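Rungnapa Limsakul
April 25, 2018

Spent the morning on the white table sorting short pieces of hose. 146 went into the keep box before lunch.

The rule is simple. Straight pieces go left, curved ones go right, anything with a split gets tossed.

I wiped the table down first. Grit sticks to rubber and then you feel it every time you pick one up.

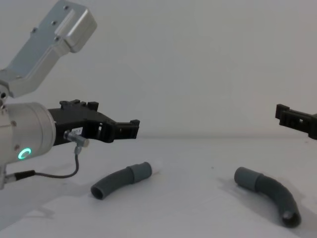 Do you wash the hose before sorting it?

Only the dusty ones, in warm water with a drop of dish soap. They hang on the rack overnight and get sorted the next day.

Siriporn Khunthong cut this batch from one long coil, so most of it has a bend. It relaxes a little if you leave it flat for a day - not all the way.

The gray is the one I use most. It's easy to spot on a white top, and a short curved length like this sits still once you set it down.
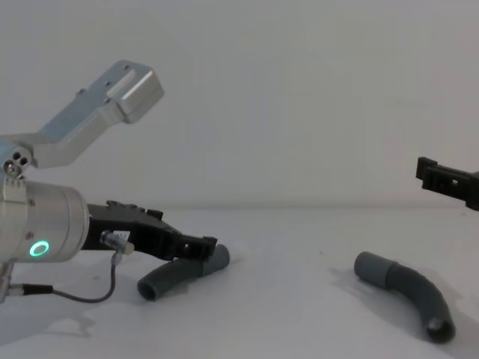
I keep the curved ones for tight corners behind the sink, where a straight piece would kink. Five of those are already promised to Siriporn.

The rest go in the Parkine bins, shortest at the front. Labels still need doing - I ran out of tape.

Next coil comes in May.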